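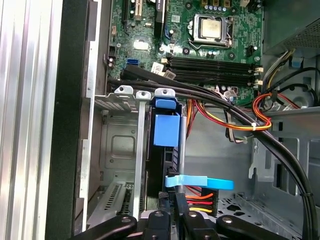 Mainboard mit freiliegendem Prozessor und leeren Speicherbänken

Unterschriftsbeglaubigung im Ausland: Honorarkonsul oder Botschaft?

Salamatu Nutsugah
2. März 2024

Ich bin deutsche Staatsangehörige und wohne dauerhaft im Ausland. Für die Plevance GmbH in Deutschland muss ich als Geschäftsführerin eine Handelsregisteranmeldung unterschreiben. Der Notar hat mir den Text als PDF geschickt und verlangt eine öffentliche Beglaubigung meiner Unterschrift. Der Honorarkonsul in Akness ist 106 km entfernt, die Botschaft in der Hauptstadt dagegen knapp einen Tag Fahrt. Dort beträgt die Wartezeit auf einen Termin derzeit bis zu 60 Tage.

Reicht der Honorarkonsul aus? Und muss das Original danach per Post nach Deutschland, oder genügt ein Scan? 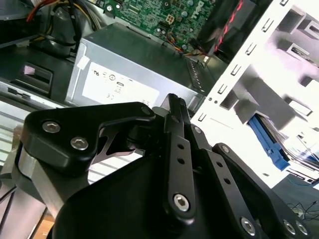
Gleiches Problem habe ich eventuell im Juni noch einmal mit einer Vollmacht für einen Grundstücksverkauf. Falls dafür andere Regeln gelten, bitte dazuschreiben.

Hagedorn

Zuerst die Begriffe trennen. Bei der Unterschriftsbeglaubigung wird bestätigt, dass die Unterschrift von der genannten Person stammt. Bei der Beurkundung wird die Erklärung selbst protokolliert und verlesen. Eine Handelsregisteranmeldung braucht nur die Beglaubigung.

Honorarkonsuln dürfen Unterschriften beglaubigen, wenn ihnen diese Befugnis übertragen wurde. Das ist von Konsulat zu Konsulat verschieden und steht meist auf der Internetseite der zuständigen Botschaft. In Akness also vorher anfragen, am besten schriftlich und mit dem Text des Notars im Anhang. Mitzubringen sind:

Reisepass oder Personalausweis, gültig
das Dokument ausgedruckt und noch nicht unterschrieben
die Gebühr, Zahlungsart vorher klären

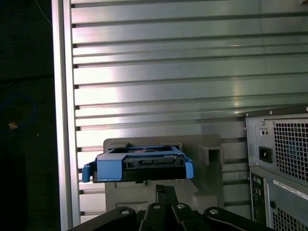 Zum Versand: Das Original geht an den Notar. Er reicht die Anmeldung elektronisch beim Registergericht ein. Ein einfacher Scan von dir ersetzt die beglaubigte Urschrift nicht.

Die Vollmacht für das Grundstück muss gegenüber dem Grundbuchamt ebenfalls mindestens öffentlich beglaubigt sein. Ist sie unwiderruflich erteilt, kann eine Beurkundung nötig werden. Das soll der Notar vorgeben, bevor du einen Termin buchst.

Burnex

Ein Notar vor Ort geht je nach Land auch. Dann brauchst du aber in der Regel eine Apostille oder eine Legalisation, manchmal zusätzlich eine Übersetzung. Bei mir waren es am Ende 50 Euro mehr als beim Konsulat.

Salamatu Nutsugah

Danke. Akness hat bestätigt, dass Unterschriften dort beglaubigt werden, Beurkundungen nicht. Wegen der Vollmacht frage ich den Notar.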